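How Does a School Buy a Robot Arm?

A robot arm costs a lot of money, so you need a plan before you buy. First, ask what job the arm must do. Our class at Grewal School wanted one that can handle a mug. 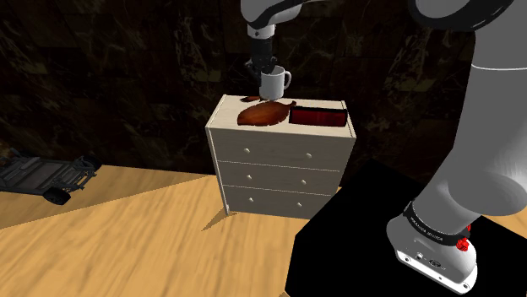
Next, write down all the costs. The arm is only one part. You also need a gripper, which is the "hand", and a strong base to hold everything. Suppose you have 100 coins to spend. If you keep 15 for repairs and 10 for lessons, how many coins are left for the arm and its hand?

Then measure your things. A big pot has a thick edge, and the fingers must open wide enough for it. Write the sizes on your list, and show the list to the seller.

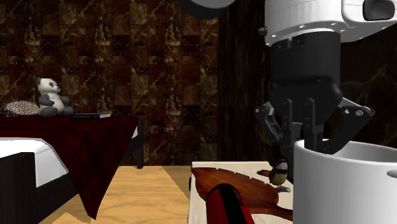 Try Before You Buy

Many robots can be tested on a computer first. In a computer world you can try different grippers, and a dropped mug costs nothing. Neelam Nishad, our teacher, let us compare two arms, the Vivora and the Stoltar, for 11 days. 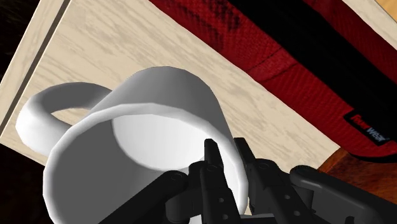 One finger inside the mug, one finger outside.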